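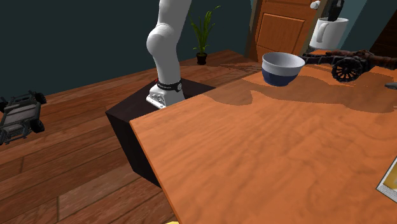
2 min read

Speaker notes, Omar Rizk: why your train gets held outside the station

Open with the Dretthorpe story. 9 minutes sat at a red, platform in plain sight. Let them groan.

- One platform, two trains. Somebody waits
- Late train loses its slot. On-time one behind goes first, so teh late one gets later
- Freight: slow to stop, slow to start. Dispatchers hate stopping it
- 95 percent on time sounds great. Per 1000 trains thats still 50 late ones
- Doors stay locked, no platform = no exit. Dont pry them

Skip Grarken slide if short on time. Questions, then coffee.

Filed under: Rail Travel, Talks

Contact | © Zesto Talks | Back to top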